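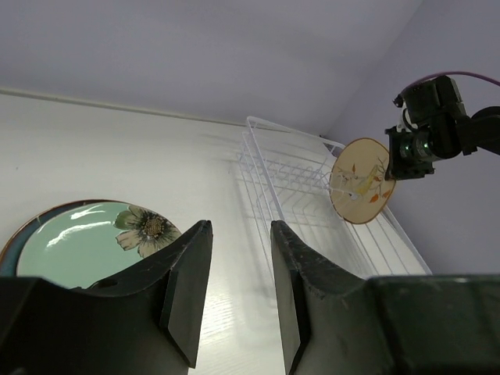
Sosina Abera says plates should always go in the rack facing left, and that if you store them facing right you'll be fighting them every time you pull one out. We tried it both ways for the gallery and she has a point. Anyway — plates! Finally got this page up.

A short intro, then. These are from the Ambaye kitchen swap, November, the dishes table only. Mismatched plates, no full sets, nothing with a chip you could feel with a finger. 166 pieces came in on the first morning and 200 by the end of the second, so the shelves were full and then some. Glassware is on its own page, so are the pots. Mugs still to come, sorry, Robel Araya has that folder and he's traveling.

A few notes before you scroll, mostly from the emails:

Round beige one, by the wire rack. Orange-red leaves on thin brown branches. Goes with everything, so three people asked for it. Gone.

Green one with the dark blue-brown rim and the big flower. Very glossy. Pale petals, olive leaves, all the action off to one side. Still here as of this writing, but ask first.

White wire rack. Not for swap!! It's the kitchen's. Same kind I have at home, thin rods, plates stand up on edge and you can see what you've got. Beats a stack, where the one you want is allways at the bottom.

People keep asking what to do with a printed plate you don't want scratched. Paper towel between each one if you must stack. Coffee filters work too. Selamawit Derese cuts up old flannel sheets, which I've started doing and it's better than either. Stand them on edge if you have the room.

Also — please wash things before you drop them off. Warm water, soft sponge, no scouring pads on anything with a pattern. Dry it properly, foot ring too. We lost most of an hour to price stickers. Cooking oil, ten minutes, wipe, then soap. Works on nearly all of them.

And one more, from Hawi Mersha, who wanted it on the page: wrap plates on edge in the box, not flat. Fill the gaps. Write PLATES on two sides.

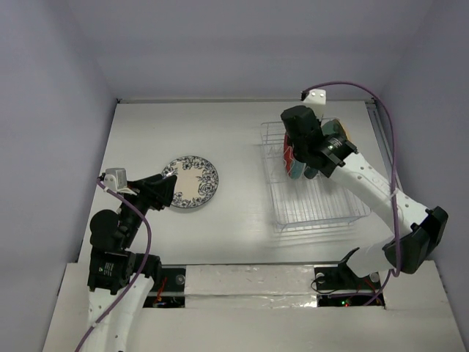
Cream center, wide white border, dark blue-black flowers and scrolls.

My favorite from the table. The flowers get thick along one part of the border and the big blossoms lean in toward the middle, so it wants a plain table under it. Maybe a dessert plate in the same dark blue next to it, if you can find one. No maker's name that I wrote down, so if anyone knows the pattern, email me. Would love to find it a freind.

Leftovers are boxed up in the hall closet, bottom shelf. Come by after 4 pm, side door. Bring your own newspaper, we're out.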